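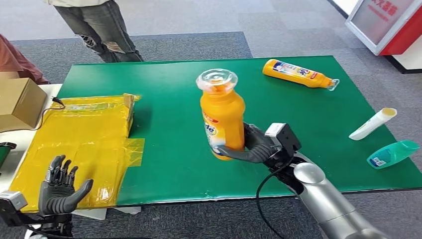 Someone from Semadau wrote in to ask whether the grip step could be skipped on a second-hand pair of hands, seeing that the last owner had surely tuned them already. Please don't skip it! Settings get lost when an arm changes benches, and Horus starts every new build from its own defaults anyway.

Section 3. Setting the grip

1. Lay a mat on the table and set one plastic bottle upright on it, within easy reach of the right hand. Any shape will do – ours at the Soda workshop are whatever people bring from home.

2. Open the Herrero panel, choose Right Hand, and set the closing force to 500. You can go up later, a little at a time.

3. Press Close and wait for the fingers to settle. If the bottle tips, open the hand, move the wrist in slightly and try again.

4. Press Lift, let the arm hold for 2 seconds, then press Lower.

5. Save, then repeat with the left hand.

Note: the saved file from September builds won't load, so you'll need to type those numbers in again, I'm afraid.

Caution: never go above 3,000 with your own fingers anywhere near the palm, and keep the wrist cable clear of the elbow.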